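Notebook, sim cell, June -- gripper comparison, Toma vs. Plutel

Monday, 9:40 a.m.

OK so the plan for today was to stop arguing about which fingers to buy and just run both of them through the battery-holder task in sim. Same arm, same controller, same trays, only the end effector model gets swapped. I pulled the Skimora build from Friday's branch and it loaded on the second try (the first time I forgot the new asset path, again!).

Toma fingers first. They're the ones with the pointed tips, and I had a soft spot for them going in, so take my notes with that in mind. Home pose, hover over the upper tray, descend, close, lift, drop in the compartment tray. I'm leaving the partition in. I know it's a pain for the planner but the real cell will have one and I'd like to find out about it now.
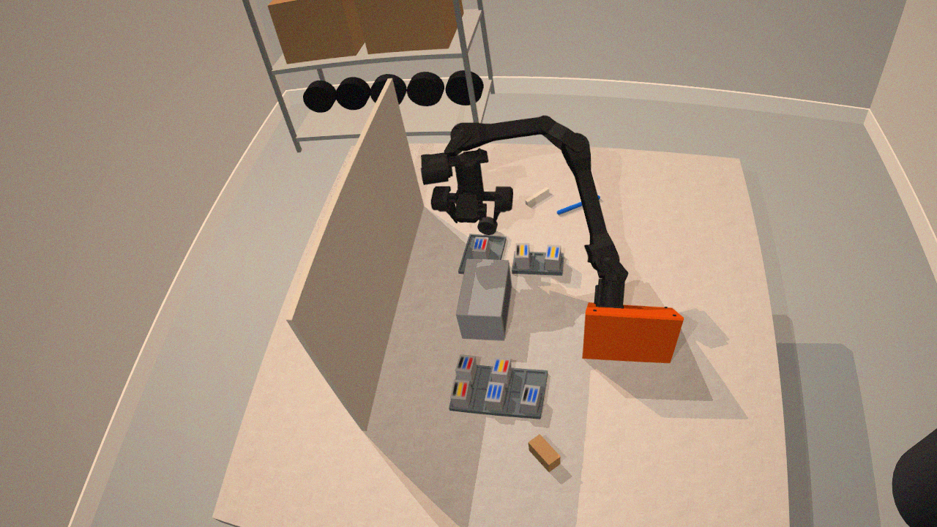 The controller was still on the old joint limits for the first batch, so I threw that batch out. After the fix I ran 834 pick attempts overnight-style at max speed while I ate lunch and fought with the Geltska export script. Toma got 747 clean ones. The misses mostly bunch up in approaches where the wrist has to roll past the partition side, and I want to look at that separately before blaming the fingers. Could easily be my approach angles.

Also: step time. I had it at the default and the contacts were buzzing like crazy, holders jittering in the fingertips and walking out sideways. Cut the step in half and it calmed right down. Everything after run 15 uses the short step. Please don't change it back, it's in the config under contact, and yes it makes everything slower.

1:20 p.m.

Wrist camera next. I've been going back and forth on the wide lens. Irina wants the narrow one for reading stripe order, and she has a point, the stripes do go mushy. But with the wide one I get both fingertips and the tray rim in view together, and for the last bit of the descent I'd much rather have that. I saved 3,128 wrist views so we can train the stripe reader on both crops and quit guessing.

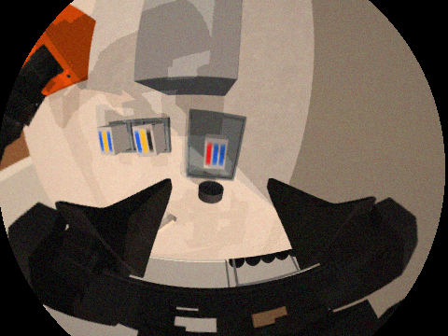 Wrist cam, wide lens. Striped block in the tray, black cylinder between the fingertips.

Shadows are going to be a thing. The tray floor goes dark on one side and the stripe reader likes to call dark patches black stripes. I could turn the shadows off, but then what are we even testing? I'll add some light variation instead and see if it toughens up.

Plutel is loaded but not run yet. Its open width is set in a different unit than the Toma one (why??) and I spent way too long on that before I spotted it. Before starting I want a room-camera check with the arm parked and the gripper fully open, so both models get the same starting point.
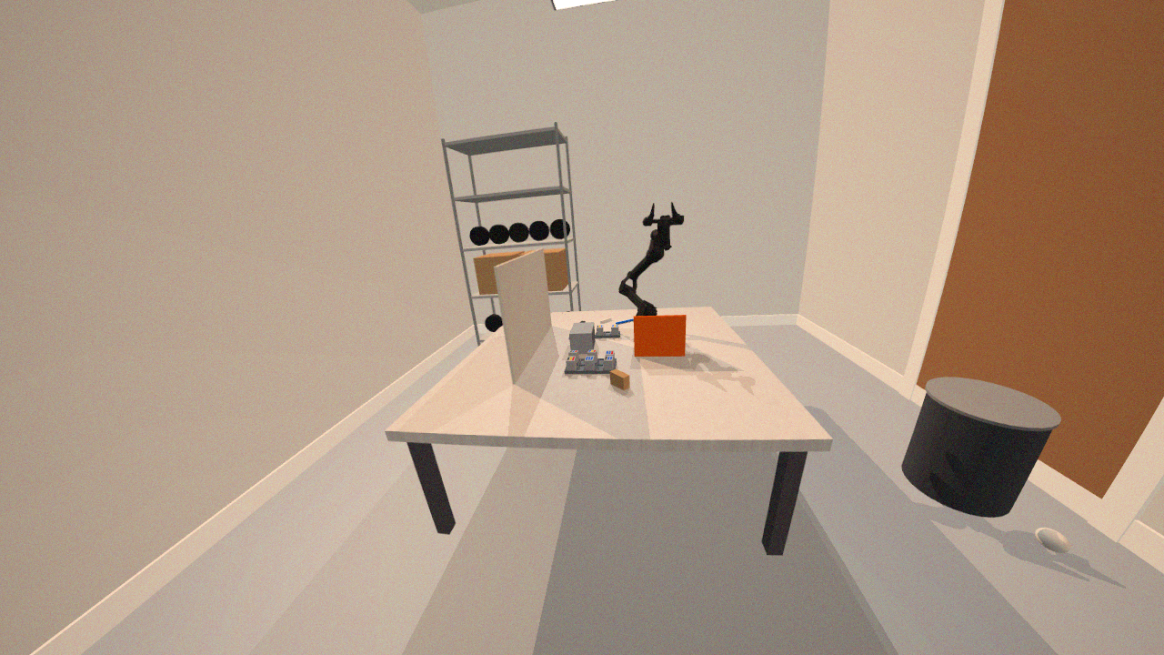

Irina Vlad
Simulation engineer, gripper evaluation

Adding my bit here so it stays with the day's entry. I went through the Toma misses and I think half of them are the approach, same as you guessed. Try coming in with the wrist rolled the other way on the partition side, I pushed a config for it. I'd hold off on any verdict until Plutel has the same number of attempts behind it, short step and all.

On the camera: fine, keep the wide lens for descent. I still want a narrow look at hover height for the stripes. We can crop and upsample first if you want to be cheap about it -- I just don't expect much from it.

Still to do: Plutel full run, rerun Toma with the rolled wrist, fix the unit mismatch in the loader, log finger opening with every attempt.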